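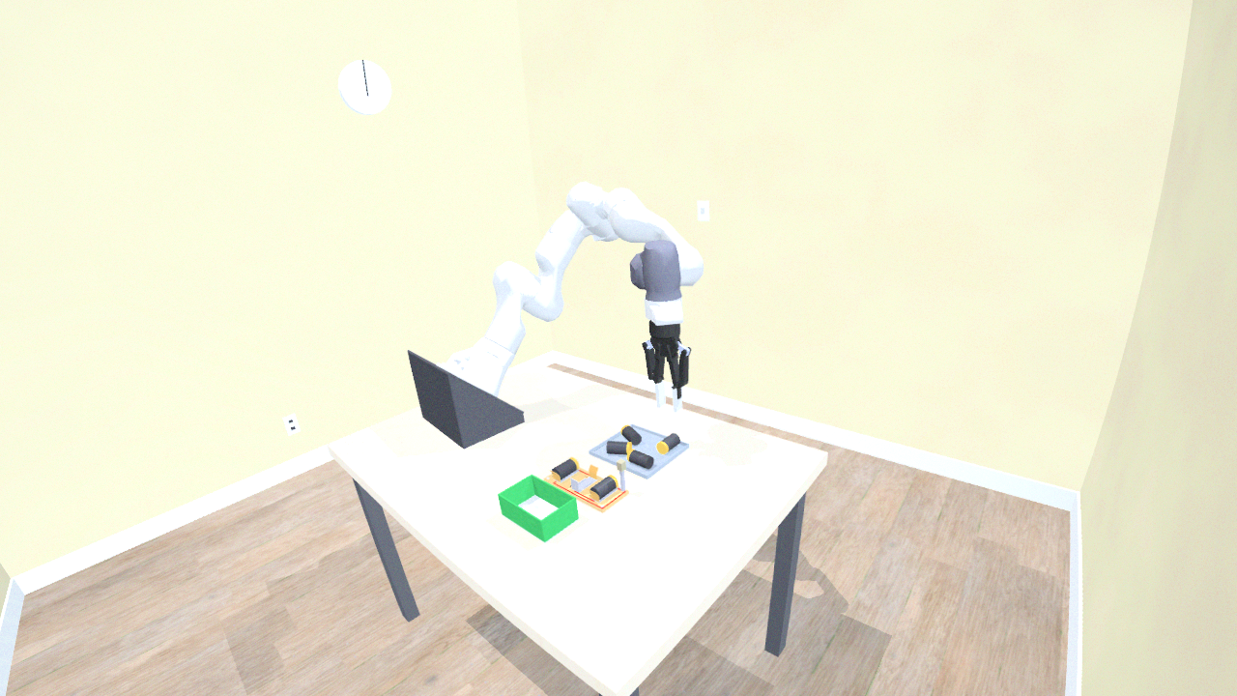
What goes on the shopping list first

I've been promising a budget post since September, and the workshop spreadsheet finally has enough green cells in it that I can write one without blushing. So, 12/11/2023, first real draft of the cell plan!

The job at Molton is small. Short dark cylinders with a colored end come in lying any old way on a tray, and we want them stood up or slotted into a fixture, then binned when they're finished. I've been building the whole thing in simulation before spending a cent, and I love working this way. Moving a table takes one second and my back doesn't complain.

My lines so far, in the order I plan to spend:

The arm. Biggest number on the page by a mile. I have two quotes, one from Emberg and one from Janjua, and the Janjua one includes delivery and a spare cable set. Lead time is 18 weeks, so this has to be ordered before anything else is settled, which makes me nervous in a fun way.

The table. I nearly forgot it! I had a plain off-white top on square legs in the model for ages before noticing there was no row for it in the spreadsheet. Real ones that don't wobble cost more than I thought. I'm keeping plenty of clear top at the front for now – I know I'll want a second tray sooner or later.

Trays, bin and fixture. Cheap, and I'm buying spares. The tray only needs a low rim. I did price a fancy molded one with a pocket for every part, but then somebody has to load the pockets, and I'd like to leave that to the robot.

The gripper. I keep changing my mind here, and it's the line with the widest spread between cheapest and dearest. Heikki Lindqvist (he got me into all this) told me to stop reading opening widths off data sheets and go look at the fingers down at tray level, with parts lying close by. Good advice. I spent a whole evening doing that and came away with a much better list of questions for Stumar.

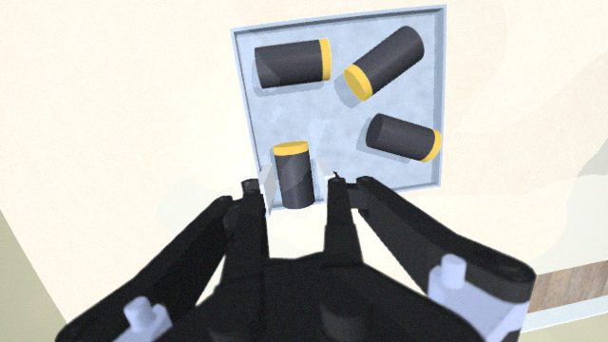

Fingers at the tray rim, with one cylinder upright and three on their sides.

My main question after staring at views like that one is room. The outer fingers need space too, and the parts don't spread themselves out politely. Stumar sells narrower fingertips as a separate item, so I've added 2 sets to the sheet, plus a row for replacement pads.

Then there's contingency. I started at 9 percent, Heikki laughed, and it's now 20. The extra came out of the "nice lamp" row, sadly.

Still missing: guarding, power at the table, and shipping on the fixture. If you've bought a small cell lately and have a number for guarding you're willing to share, please leave a comment. I'll update the sheet when the second Emberg quote comes in.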